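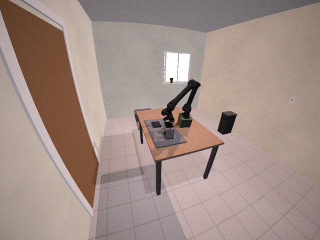 Figure 4.1 Rectangular table standing on a pale tiled floor (computer rendering).

Chapter 4
Setting Out Tiled Floors

4.1 Scope of the chapter

Chapter 3 dealt with the preparation of the base: strength, dryness, flatness and the treatment of cracks. It was assumed there that the finish would be a rigid tile fixed with adhesive, but nothing was said about where the tiles would go. The present chapter takes up that question. It covers the choice of datum, the drawing of working lines, the calculation of edge cuts, and the adjustments needed when a room is out of square or has more than one doorway.

The chapter is confined to square and rectangular tiles laid on level internal floors. Floors laid to falls are treated in Chapter 6, and wall tiling in Chapter 8. The methods given apply equally to ceramic, porcelain and cut stone, provided the tiles are of uniform size. Stone supplied in random lengths needs a different approach and is left to Chapter 7.

The reader should be able to use a steel tape, a chalk line and a builder's square, and to carry out the arithmetic of Section 1.6 without further help.

4.2 Terms used

Work size. The size of tile stated by the maker for manufacture. It is normally a few millimetres smaller than the nominal size printed in a catalogue. All calculations in this book use the work size, checked against a sample from the delivery.

Joint width. The clear distance between the edges of two neighbouring tiles.

Module. The work size plus one joint width. A row of n tiles has a length of n modules less one joint.

Perimeter gap. The space left between the outermost tiles and the wall. It is kept free of adhesive and grout and is covered by the skirting or filled with a flexible sealant.

Edge cut. A tile reduced in one direction to fit between the last whole tile and the perimeter gap. A tile reduced in both directions is a corner cut.

Datum line. The first straight line marked on the base, from which all others are measured.

Field. The area of whole tiles inside the edge cuts.

The word "grid" is often used on site for both the working lines and the finished pattern of joints. To avoid confusion it is not used here.

4.3 Why setting out is done before fixing

A tiled floor shows its errors as lines. The joints run the full length and width of the room and the eye follows them without effort, particularly where the tile is pale and the grout is dark, or where the light enters at a low angle. An error of 2 mm in a single tile is seldom noticed. The same error repeated in one direction over twenty tiles moves the last joint by 40 mm, and the edge cut along that wall will taper visibly.

Furniture also affects what is seen. A rectangular table placed parallel to the walls gives the viewer four straight edges to compare with the joints. Fitted cupboards, hearths and the lower edge of a bath panel do the same, and since they cannot be moved they should be treated as fixed features when the datum is chosen.

There is also the matter of waste. A cut of more than half a tile uses up a whole tile, since the piece left over is too small for another cut of the same size. A cut of less than half a tile may allow two pieces to be taken from one. Against this, narrow cuts are weak, difficult to bed and poor in appearance. The usual rule, adopted throughout this book, is that no edge cut should be narrower than half a tile unless the shape of the room leaves no alternative.

4.4 Choice of datum

Three positions for the datum are in common use.

(a) The centre line of the room. This gives equal cuts on opposite walls and suits plain rooms with one door and no fixed features. It is the method assumed in the worked example below.

(b) The centre line of the main doorway. The floor then appears balanced on entry. The cuts on the side walls will in general be unequal. In a narrow hall the difference may be more noticeable than the gain at the door.

(c) A line parallel to a dominant fixed feature, such as a run of kitchen units. The distance from the feature is chosen so that a whole tile, or a wide cut, falls against it. The remaining cuts are accepted wherever they fall, subject to the half-tile rule.

Where two rooms are joined by an opening and the same tile is used in both, the joints should run through. The datum must then be carried from one room into the other before either is started, and both rooms are calculated together. In the two-room floor at Stulterbridge discussed in Section 4.9, the opening is 737 mm wide and the tile has a work size of 395 mm, so that only one whole tile can stand in the opening with a cut on each side. The position of that one tile governs the layout of both rooms.

4.5 Marking the working lines

The base is swept clean and the walls are measured at both ends and at mid-length. The largest and smallest widths are recorded. If they differ by more than 10 mm the room is treated as out of square and Section 4.8 applies.

The mid-points of the two shorter walls are marked on the floor and a chalk line is struck between them. This is the datum line. Its mid-point is found by measurement, and a second line is raised at right angles through it.

A builder's square is not accurate enough for this purpose over the length of a room. The 3:4:5 method is used instead. From the crossing point, 1,200 mm is measured along the datum and 900 mm along the trial line. The distance between the two marks should be 1,500 mm. If it is greater, the angle is more than a right angle and the trial line is swung towards the datum mark; if it is less, the line is swung away. In large rooms all three lengths should be doubled.

Chalk is easily lost under foot. Lines which must last overnight are sealed with a thin coat of clear lacquer, or their ends are marked on the walls below skirting height.

4.6 Calculation of edge cuts

Let the clear width of the room be W, the perimeter gap g, the work size t and the joint width j. The width available for tiling is

A = W − 2g

A row of n whole tiles occupies n(t + j) − j. The remainder is shared between the two sides, and one further joint is lost on each side. The edge cut is therefore

c = (A − n(t + j) + j) / 2 − j

which may be written

c = (A − n(t + j) − j) / 2

The largest value of n which leaves c positive is tried first. If c is less than t/2, n is reduced by one and the calculation is repeated. Reducing n by one adds half a module to each cut. Moving from an odd number of whole tiles to an even number, or the reverse, also changes the position of the centre tile. With n odd, the middle tile is centred on the datum line. With n even, a joint is centred on it.

Worked example 4A

A rectangular room measures 3,910 mm by 5,240 mm. The tile has a work size of 336 mm square. The joint width is 4 mm and the perimeter gap is 6 mm. Find the edge cuts in each direction and the number of tiles required.

Width. The available width is 3,910 − 12 = 3,898 mm. The module is 340 mm. With n = 11,

c = (3,898 − 3,740 − 4) / 2 = 77 mm

Half a tile is 168 mm, so the cut is too narrow. With n = 10,

c = (3,898 − 3,400 − 4) / 2 = 247 mm

This is acceptable. Since n is even, a joint falls on the datum.

Length. The available length is 5,240 − 12 = 5,228 mm. With n = 15,

c = (5,228 − 5,100 − 4) / 2 = 62 mm

Again the cut is too narrow. With n = 14,

c = (5,228 − 4,760 − 4) / 2 = 232 mm

This is acceptable, and a joint falls on the second line.

Quantity. The field contains 10 × 14 = 140 whole tiles. Adding one cut tile at each end of each row gives 12 × 16 = 192 positions. Every cut exceeds half a tile, so each position uses one tile. An allowance of 5 per cent for breakage is 9.6, taken as 10. The order is 202 tiles.

Check. 10 × 336 + 11 × 4 + 2 × 247 = 3,360 + 44 + 494 = 3,898 mm, as required. The check for the length is left to the reader.

4.7 The dry run

Calculation does not replace a dry run. Two rows of tiles are laid loose along the working lines, with spacers, from the crossing point to each wall. The measured edge gaps are compared with the calculated cuts. A difference of up to 3 mm may be ignored. A larger difference usually means that the tiles are not of the stated work size, and a sample of ten should be measured with a rule reading to 0.5 mm.

Iturra and MacRitchie, in their notes on the Peltow floors, recommend that tiles for the dry run be drawn from several boxes. Where batches differ in size, the mean module should be used in the calculation and the joint width adjusted to keep to it. The joint should not be reduced below the minimum given by the adhesive maker.

4.8 Rooms out of square

Few rooms in older buildings have four right angles. The tapered cut which results cannot be removed, but its position can be chosen.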